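Week 7 - Reading a surface: paint, wear and bare metal
Stirkwood Evening Program, Objects and Materials
Notes to go with Tuesday's class

Hi all. A few of you missed the first half (trains again, I gather), so I've typed up what I said plus a couple of things I forgot to say. Bring these along next week, as we'll be drawing from them.

We started with the question Ruth Flores asked at the end of week 6: how do you tell a finish that's been worn away from one that was never there? I love this question and I don't have a tidy answer. What I do is look at the edge. A masked edge is usually crisp and runs where somebody wanted it to run. A worn one wanders, and you'll often get little chips and freckles out past the main bare patch, thick in one spot and thin in another. Have a look along the inside back wall of this bin before you read on, and jot down where you think the colour gives up.
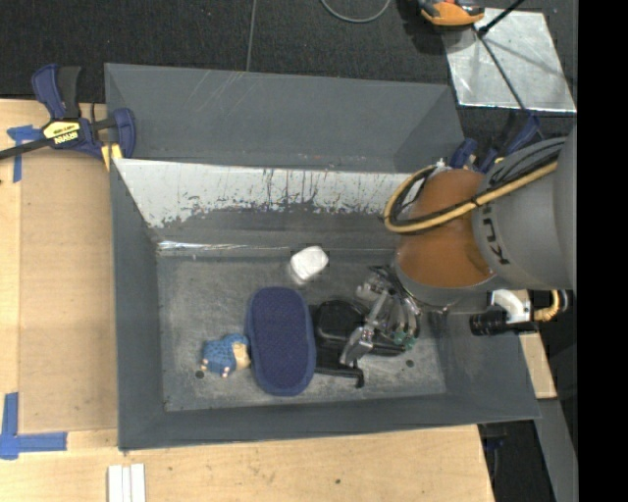 Photo: Fiachra Noonan / Stirkwood course collection

I'd start with that bright whitish strip. Its lower edge is ragged where the grey coating begins, and the chips and dark streaks get denser toward the middle. Compare it with the pale diagonal scratches on the panel over it, which are thin and keep mostly to the left half. Two quite different sorts of mark, so please use two different words for them in your notes! I marked 27 condition reports last term and nearly all of them just said "scratched".

The floor is harder. It's mottled and scuffed with cloudy lighter areas, and I'd be happy with "cloudy" in a report - it's a perfectly good everyday word and the reader knows what you mean.

Then the contents. Matte slate grey is a lovely background for practising sheen. The black plastic piece has a glossy rounded top, while the navy oval pad has a finely patterned middle and a smoother, slightly lighter rim. Try the pad first, in soft pencil, and leave the little spotted blue figurine beside it until you've warmed up.

Homework for next week: find one painted metal thing at home (toolbox, letterbox, baking tin, whatever) and write 46 words on its surface. No more than that, I mean it. Leave out what the thing is for.

Reading is the Grirnico handout, first section only. The bit on 1866 can wait until November.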